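Flustcombe Marine Station Opens Season of Live Talks With Seabird and Seal Researchers

FLUSTCOMBE, July 2020

The Flustcombe Marine Station is going live this summer! Starting this month, anyone with an internet connection can join our field researchers for Colony Hour, a free series of online talks that drops you right into the middle of seabird and seal season on the Urnitz Islands.

The islands are home to one of the busiest puffin and gray seal colonies on our stretch of coast, and in a normal year we would be welcoming visitors by boat. The boats are staying tied up this summer, so the colony is coming to you. Each talk runs for an hour, half of it given over to questions, and our researchers are hoping for strange ones. (The best from our trial run: do puffins ever walk into the wrong burrow? They do, and there is usually some shouting.)

The series opens with the team behind the Ondieki Burrow Survey, now in its third season. They will explain how you count birds that spend half their time underground, what a puffin chick sounds like when it is hungry, and why the survey crew goes to bed with sore knees from May onward. During the latest survey the team recorded 812 occupied burrows on the main island, the highest number since the work began. That is wonderful news for a colony that had a rough run of winter storms, and the team can't wait to talk about it.

Later talks move down the beach to the seals. Gray seals pup here in the fall and haul out to molt from January, and our seal group has been building a photo catalog that tells one animal from another by the pattern of its coat. The catalog has passed 2000 photos. Viewers will get a try at matching a few of them, and we should warn you that it is harder than it looks and very difficult to stop.

Two of the talks are made for younger viewers. They are shorter, louder and full of sound recordings, including a fulmar that objected strongly to the microphone. Teachers can ask for a packet of drawing sheets and simple tide pool activities to go along with them.

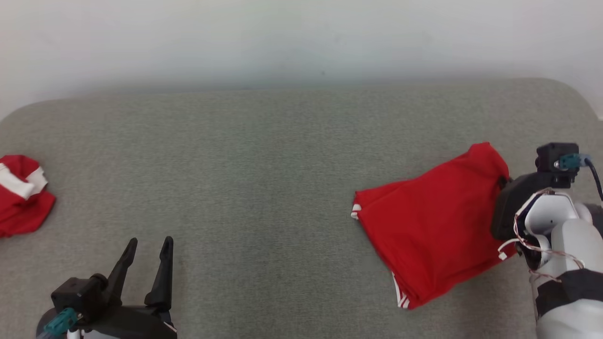 Red fabric on a gray cushioned seat.

Colony Hour also gives the station a chance to show off Prornska, our new listening project. Small recorders placed near the nesting slopes pick up the calls of storm petrels, which come ashore only after dark and are nearly impossible to survey by eye. The petrel purr has been compared to a sewing machine, a cat and an upset stomach, and we think all of these are fair. Prornska recordings will be played during the series, and listeners will be invited to help sort short clips from home by ticking which birds they hear. No experience is needed. A practice set comes first, with plenty of examples and no scoring.

We are thrilled by how many people have already written in to ask how the birds are doing. Some have been visiting the islands since childhood, others have never seen a puffin outside a picture book, and we'd love to have both in the same virtual room.

How to take part

All talks are free, but places in the live sessions are limited, so please sign up ahead of time through the events page on the station website. Questions can be sent in when you register or typed in during the talk. Captions will be available, and recordings will be posted afterward for anyone who can't make the live time.

About the Flustcombe Marine Station

The Flustcombe Marine Station studies the seabirds, seals and shore life of the Urnitz Islands and the nearby coast. It runs long-term surveys, trains students in field methods and shares its findings with local schools and communities.

Media contact

Press office, Flustcombe Marine Station. Interviews with the burrow survey, seal and Prornska teams can be arranged on request, and sound clips are available for broadcast.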